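3.2 素色餐盘的摆放与识别

图3 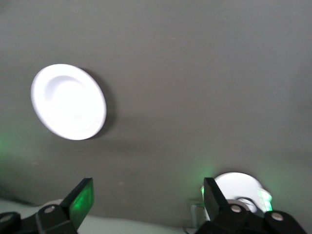 餐具摆放研究多以带花纹或彩边的器皿为对象，素色餐盘往往只作对照出现。本节讨论的正是这类餐盘在日常摆台中的位置判断问题。Salazar与Montoya早先在Rirnbridge的家庭访谈中注意到，受访者描述自家餐桌时，对素色盘的记忆明显少于花盘，但在实际使用中，素色盘的取用次数更高。造成这一差别的原因之一在于视觉线索的数量。花盘可以依靠图案的朝向、颜色的边界来确定位置，素色盘能够提供的线索则集中在轮廓、盘沿和阴影三处。图3中的白色圆盘没有花纹和文字，盘沿略高，中间为浅凹的盘心，斜看时外轮廓呈椭圆形，右侧有一道月牙形的暗影落在灰色表面上。在这种底色较深、表面又少有纹理的条件下，盘的边界比较容易读出，盘心的深浅则主要靠内缘一侧的浅灰过渡来判断。

底面颜色对上述判断的影响，在访谈材料中也有反映。使用浅色桌布的家庭常提到“盘子和桌子分不开”，尤其是在傍晚光线偏暗的时候；使用灰色或深色台面的家庭较少有类似说法。一位受访者说，她家换过台面以后，孩子摆盘时把盘子推到桌边的情况少了。我们没有对这一说法作单独检验，但它与摆放记录中的趋势一致：浅底上的素色盘更常偏离座位中线，偏离方向没有明显规律。

摆放记录来自Palomino项目的家庭部分，共776条，由受访家庭自行填写，填写期为一个月，即10月。每条记录包括餐次、人数、所用盘型、底面类型以及摆放者与座位的关系。盘型按沿口和盘心分为4类：宽沿浅心、宽沿深心、窄沿浅心、窄沿深心。分类时不考虑产地和价格，也不区分瓷质与其他材质，原因是多数家庭无法确认手中器皿的材质，强行填写反而会引入误差。底面类型只记录“浅”“深”“有图案”三项，介于两者之间的由填写者自行决定。这样处理较为粗略，后文涉及底面颜色的比较都应在此前提下理解。

从记录看，宽沿盘的摆放较为稳定。填写者在备注中提到，宽沿便于用手指托住，放下时不必碰到盘心，落点也容易控制。窄沿盘多为叠放取用，从一摞中拿起最上面一只时常需要两手，放下后再作调整的比例较高。调整动作多为平移，很少有人旋转素色盘，这一点与花盘差别很大。花盘的使用者即使已经摆正，也会再转动一次，使图案正对就餐者。就省时而言，素色盘有一定优势，但省下的时间很短，受访者大多并未察觉。

阴影作为线索的作用较难从自填记录中得到。访谈时我们请受访者在自家餐桌上指出盘子的“边”在哪里，多数人指的是盘沿外缘，少数人指的是阴影的外侧。后一种情况集中出现在单侧光源的房间。Travier在有关室内照明的讨论稿中提出，单侧光会使浅色器皿看起来像是离开了台面。我们的访谈中也有近似的表述，例如“像浮着一样”。这种印象对摆放本身影响不大，但会影响相邻餐具的间距：在盘的暗侧，筷子和勺子通常放得更远一些，使用者似乎把阴影也算作了盘子的一部分。

需要说明的是，Rudum地区的4户家庭使用统一配发的餐具，其记录未并入上述比较，仅在3.4节讨论叠放与收纳时使用。这几户的台面均为深色，盘型也只有宽沿浅心一种，若与其他家庭合并，会使深色底面的结果偏向稳定的一侧。关于盘与碗混合摆放的情形，见下一节。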